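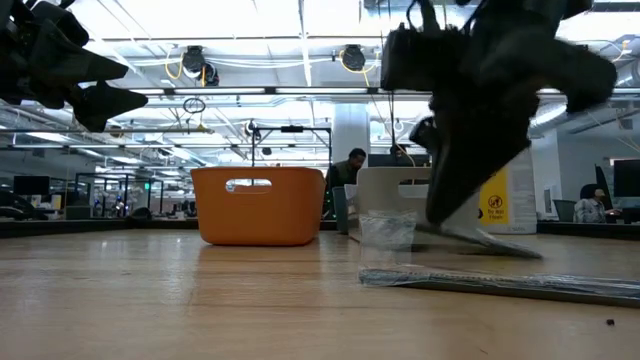

Figure 9.1 Two-arm workcell with an orange basket, a white stand and a clear plastic bag on the work surface.

Chapter 9
Chores as a Test of Manipulation

A welding robot on a car line repeats one path for years. The part arrives in a known position, and the fixture holds it there. Chores offer neither condition. A basket is left where the last person set it down, and a plastic bag has no fixed shape at all.

This chapter asks how much of this work a machine can do at present. The short answer is that single steps are often within reach and whole chores seldom are. Section 9.2 explains the gap in terms of error that builds from one step to the next. If each step of a task succeeds nine times in ten, a task of 40 steps will almost never be finished without help.

Three properties of objects recur throughout the chapter:

Rigidity. A molded basket keeps its shape when gripped. A bag does not, and its state cannot be given by position and angle alone.

Appearance. Clear film passes light and throws highlights, so depth sensors report it poorly – in some cases they report only the surface behind it.

Contact. Thin, flat items lying on a table leave little room for a finger to get underneath.

Section 9.3 applies these terms to two settings. The first is the packing bench at the Flerden plant, where Mekura arms fill and close bags. The second is the Flomo kitchen trial, in which the same type of arm was asked to clear a counter. Żak's scoring method, used for both, counts a human touch as a failure even when the chore is completed.

Readers who have not worked with grasp planning should review Chapter 3 before going on. Terms marked with an asterisk are defined at the end of the chapter.

9.1 What Counts as a Chore

For our purposes, a chore is a task with a stated end condition and no stated path.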